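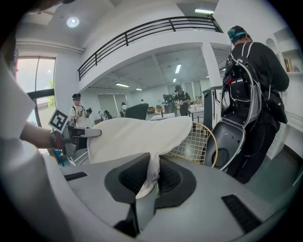 I used to buy paper towels in the giant pack and feel bad every time I hauled one home. Then last August I cut up two old sheets and an ugly flannel nightgown, and I've bought one roll since (for bacon – I'm not a saint).

White cloths are my favorite for wiping and polishing. You can see the dirt coming off, so you know when to flip to a clean side. Fold the cloth in half, then in half again, and you've got eight faces to work through before it goes in the wash. Dark rags hide everything and then you're just moving the grime around the table!

Cut them bigger than you think. Mine started out potholder size and they were useless for windows. Now I go for the size of a dish towel and skip the hemming. Pinking shears are plenty for cotton, and the stray threads settle down after a couple of washes.

Please don't use fabric softener. It leaves a film, and your glass will streak no matter how hard you rub. I wash mine hot with plain detergent and hang them up by one corner on the little Fukitz rack over the tub. Greasy ones get a soak first with a squirt of dish soap.

For shelves and books I use a dry cloth, always, and work from the top down. Chair backs get a barely damp one – wring it out, then wring it out again. Wire chairs are a pain, but an old sock over your hand gets in the gaps pretty well.

Next time I'll do the drawer where all these rags live, once I can get it to close.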